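Search this site Search Go

Filed under: Opinion, Skills Lab, Suture Technique

Reading time: 2 min

Loose Ends: The Case for Teaching Thread Management First

Most suturing curricula begin with the needle. Trainees learn the angle of entry, the rotation of the wrist and the spacing of each bite, and they are scored on those items before anything else. The thread is treated as something that follows the needle. I think the order is wrong, and I think the scoring sheets keep it wrong.

Our course at Wenau used the Bjarnason checklist for several years. It has 15 items. Of these, 2 concern the thread: one asks whether the knot is square, the other whether the tails have been trimmed to length. Where the long end lies while the short end is being worked is left to the learner. So is the question of how much thread should be drawn through before the first throw.

Under magnification these omissions matter. A strand that would be a minor nuisance in open work can cross the cut, lie over the last stitch or run out of view at the side. The operator then spends time finding an end that should have been parked somewhere known.
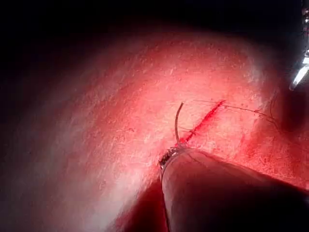

A short end standing up at the lower end of the cut, with long threads trailing to the right.

The tissue is brightly lit and its surface reflects. Pale suture on a pale, wet background is difficult to follow, and a fine dark line is easier to see but also easy to confuse with its neighbor. Once two lengths run in the same direction, identifying which one to pull becomes a separate task. A learner who pulls the wrong one can tighten a loop that was meant to stay open.

The usual objection is that thread handling comes with repetition. It does, eventually. The Dinonari box trainer logs instrument path length, and our record now holds 3000 practice runs. My reading of it is that long paths cluster between stitches, when the needle has already been placed. Repetition without instruction lets each person settle on a private method, and some of those methods are poor.

I would change three things. Cut the thread shorter at the start. Assign a parking side for the long end and keep it for the whole closure. Add both to the checklist, scored at every stitch instead of once at the end.

The Farkeo revision, due in January, adds four needle items and leaves the thread items as they are.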